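From: Annelore Brinkmann
To: laundry-floor list
Date: 5/1/24
Subject: Re: folding cell and the shift plan

Hello all,

thank you Sawsan for the open words. I answer below your text, I hope it is readable in every mail program.

Sawsan Mahasneh wrote:
> At Lundcombe we are 14 people on the folding side and everybody
> asks me the same. Will the arm take the T-shirts only, or also
> the towels and the coats? And who is responsible when a pile
> comes out crooked, the person next to it or the people at Idis?
> I would like to have it in writing before we sign for the
> second cell.

To the first question. In Liem the arm does T-shirts and other light cotton, and this will stay so until December. Towels go through the old Hestolach line as before. Coats are by hand and I have heard of no plan to change it.
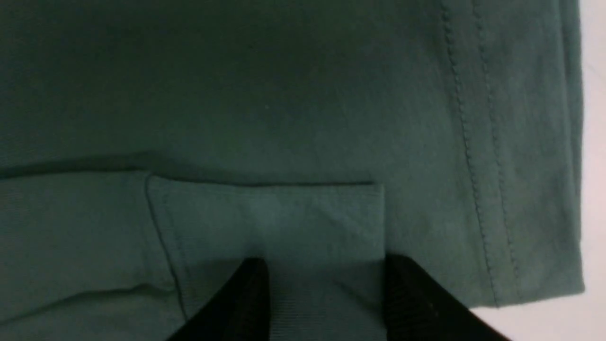

Responsibility was for us the more difficult point, and we needed three meetings for it. In the first weeks the operators were blamed for each bad fold, although they could not influence where the arm takes the cloth. Knit cotton is not easy for it. With a teal shirt like this one there are several layers over each other, all in one color, and the two black fingers have to work on a small folded flap in the middle of them. A person feels with the thumb if it is one layer or two. So we have now written in the work instruction that a bad fold is noted as a machine fault, without a name. The operator corrects it by hand and the time for this counts as normal working time. I can send you the page.

What has changed for the people is more the rhythm than the quantity of work. Before, we had eight persons standing at the tables the full shift. Now five fold, two look after the arm and one does sorting and the repair basket. The two at the arm change every 26 minutes, a number we did not choose very scientifically, but the colleagues wanted it short because watching makes tired in a different way than folding. Some like the place, some ask me to leave them out of it, and until now I could respect this.
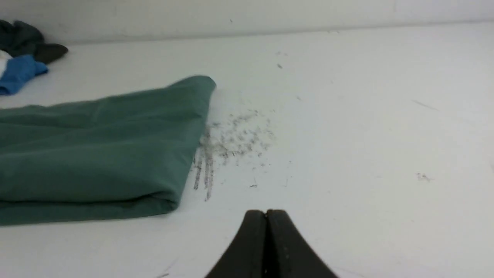

Also please think about the pay group. We forgot it. Looking after the arm was at first counted as "helping activity", which is lower than folding, and this was really not correct — these colleagues had to learn the restart, the stop button rules and the fault sheet. It took until after the test period to repair it, and two of them got the difference paid later. Put it in your paper from the beginning.

One more practical thing: ask Idis for the training in your own shift times. We had it in the early shift only, and the late shift learned it from the others, with gaps.

I am not against the second cell, if you ask me so directly. My shoulder is better than last year, I say this also. But I would sign only with the fault rule and the pay group inside the text, and not as a spoken promise.

If somebody from Lundcombe wants to visit us for one shift, please write to me and I will ask the floor manager for a pass.

Best regards
Annelore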